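Preparing a Household Donation for the Ciststead Community Pantry

Updated 8/4/18

The Ciststead Community Pantry accepts food from households throughout the year. Following the steps below will help your donation reach the shelves without delay.

Step 1. Select your items

Choose foods that keep at room temperature. Canned vegetables, beans, fish, soup, rice, dry pasta and cereal are always needed. The pantry cannot accept home-canned goods, opened packages or anything that requires refrigeration.

Step 2. Check dates and labels

Each item must have at least 17 days remaining before the printed date. Every package must carry a readable ingredient list, as many households we serve have food allergies.

Step 3. Inspect every can

Hold each can under a good light and look at both ends, the side wall and the seams. Set aside any can that is swollen, leaking, badly rusted or dented along a seam or rim. A can with a crumpled end should not be donated. Do not open a swollen can to test it.

Step 4. Pack the bag

Use a sturdy cloth bag with a flat base. Place cans and jars at the bottom and lighter boxes on top. Glass jars should be wrapped in newspaper. A full bag should weigh no more than 50 pounds, and most donors will find a lighter one easier to carry.

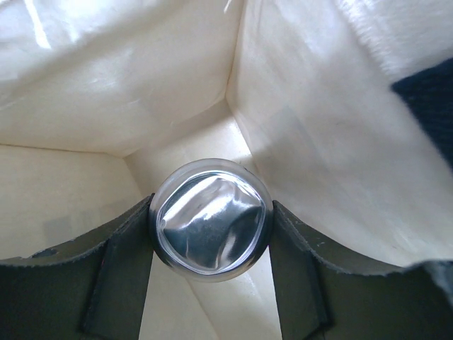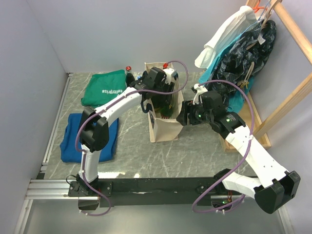 Step 5. Complete the donation slip

Slips are available at the front desk and at the Plurkitz branch. Write your ZIP code and the type of food. Your name is optional. Attach the slip to one handle. If you would like your bag returned, check the box at the bottom of the slip and collect it within 7 days.

Step 6. Deliver your donation

Bring the bag to the receiving door at 106 Giluven Street. Please do not leave food outside when the door is closed. Donors with a large quantity should call the front desk before coming.

The annual food drive takes place in May. During the drive, bags may also be left at the Plurkitz branch. Receipts for tax purposes are issued at the receiving door only and must be requested at the time of delivery.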